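# Folding day in the back bedroom, December 2018

Every year, once the cold has properly settled in and the sweaters have all come out of their boxes, I set aside a long afternoon to go through the knits. It started as a chore and has turned into something I look forward to — the radio on low, a pot of tea going, and the big bed cleared off so there's plenty of room to spread everything out and take a good look at it. A few of you on the Winden household page asked how I go about it after I mentioned it in November, so I've put this little gallery page together, with a few notes to go along with it.

**The bed.** I do all of it on top of a plain sage-green sheet, pulled as smooth as I can get it. A table would be easier on the back, I know, but a sleeve can hang off a table and stretch under its own weight while you're busy with something else, and a bed is so much kinder.

**The sorting.** Heavy wool goes to the pillow end, cotton in the middle, and the soft, stretchy things stay close to me, mostly because they slide off the pile if you so much as sneeze. I had 14 pieces to get through this time, and 8 of them went straight back on the shelf without needing a thing!

**The blues.** I have a real weakness for blue, and the periwinkle is my favorite of the lot. It goes with the gray coat, it goes with the old corduroys, and it cheers me up on a dark morning.

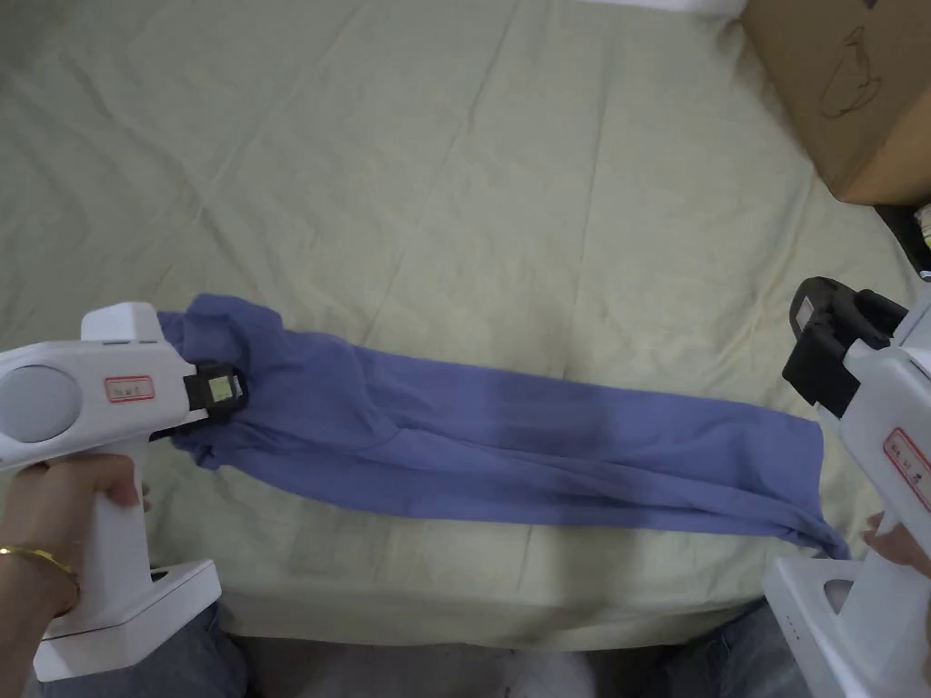

Soft knits like to twist around themselves, so I give them a little time before I even think about folding. Find the two ends first, draw the piece out lengthwise, then let it relax on the sheet and coax the creases flat with your palm — slowly, and never with a yank. After that it's sides to the middle, bottom up to the neck, and onto the stack with the fold facing out.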